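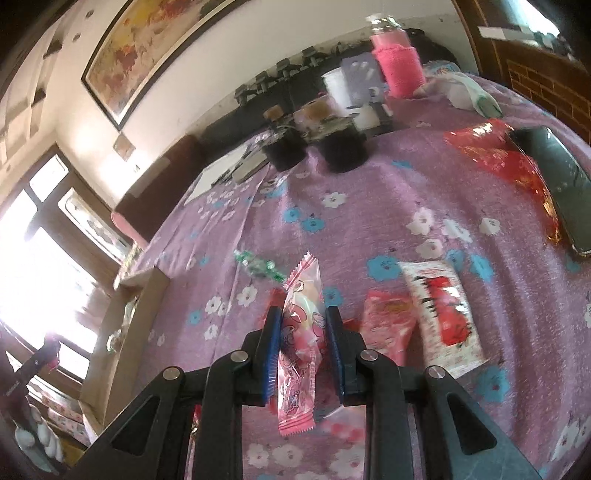 How to clean a bedroom in one Saturday morning when it has gotten away from you

My sister's rule is that a bedroom should take ten minutes a day, and I love her dearly, but I have never once managed it. What I can manage is a good long push every few weeks, with the radio on and a pot of coffee going, and over the years I've settled into an order that works for me. I started doing it this way back when we lived in the little upstairs place on Arner Street, where the bedroom was also the sewing room and, for one February, the place we kept the tomato seedlings. If it worked there it'll work for you!

What you'll need: a trash bag, a laundry basket, an empty box or tote, two or three cloths, a vacuum with the narrow attachment, and a clean set of sheets. Get all of it into the room before you begin. Every trip down the hall is a chance to start reading the mail.

Step 1. Open the window and the curtains. Even in cold weather, give it a few minutes.

Step 2. Trash first, and only trash. Take the bag around the room starting at the door and moving left. Candy wrappers, receipts, tags, tissues, the dry cleaner's plastic. Check the top of the bed and then run your hand down between the mattress and the wall, where small things like to slide. Don't stop to put away a sweater, even if you're holding it.

Step 3. Laundry. Same route, with the basket. Strip the bed while you're at it, and shake the sheets out before they go in the wash (a wrapper with a bit of chocolate in it can leave a mark on everything in the load -- ask me how I know). Start the washer now so it's running while you do the rest.

Step 4. Everything that belongs in another room goes in the box. Mugs, library books, the good scissors. Leave the box by the door until the very end.

Step 5. Dust from the top down. Curtain rod, shelves, headboard, nightstand, baseboards. A barely damp cloth picks up more than a dry one. My old neighbor Musa Nwachukwu used to do his window blinds with a sock pulled over his hand, and I've never found anything better.

Step 6. Vacuum under the bed. If yours is too heavy to shift, use the narrow attachment from both sides. Do the mattress too while it's bare, especially along the seams.

Step 7. Make the bed with the fresh sheets. I put this near the end so the dust has had time to settle and get vacuumed up, but plenty of sensible people make the bed first because it cheers them along. Either is fine.

Step 8. Now walk the box around the house and empty it. Really empty it -- mine once sat in the hallway until Easter.

If I start at 9 I'm usually finished in time for an early lunch. A child's room goes a little slower, and it helps to let the child carry the trash bag. Keep a small wastebasket right beside the bed afterward. Ours has a lid, on account of the dog.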